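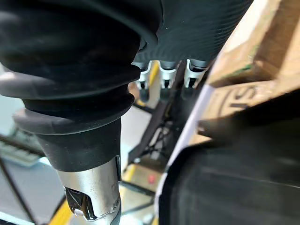
Unit 6. Casualty reports in armed conflict: sources and attribution

Handout, May 16, 2025
Instructor: Amber Hendriks

6.1 Scope

This unit covers how a first report of deaths in a contested town is built, and how it should be read. The working case is the shelling of Clilelside, a district center held by one side and claimed by the other. Read the Buzatu packet before the session.

6.2 Terms

Claim: a statement by a party to the conflict or its officials.
Report: a claim passed on by an agency, with the source named.
Confirmed figure: a number supported by names, burial records or hospital registers that a second body has checked.

A claim repeated by four outlets is still one claim. Trace each version back to its first appearance and note the time.

6.3 The Clilelside figures

The first wire item gave 40 dead and cited the town administration. The military command in Pundow gave six, all of them fighters. The hospital register, released in June of the following year, listed 30 dead, with residents and fighters entered together. The three counts used different areas and different cutoff times. The administration included outlying villages; the register did not.

Displacement was handled separately. The Trestwood relief office registered 1381 people at its intake point. Registration was by household head, and some households registered twice.

6.4 Wording

"Killed" and "casualties" are not interchangeable. Casualties include the wounded. "Allegedly" does not replace a named source. Give the source in the same sentence as the number.

6.5 Written work

Take two agency items from the packet. For each number, state who gave it, when, for what area, and whether that person could have seen a record. Mark unknowns as unknown. Maximum two pages.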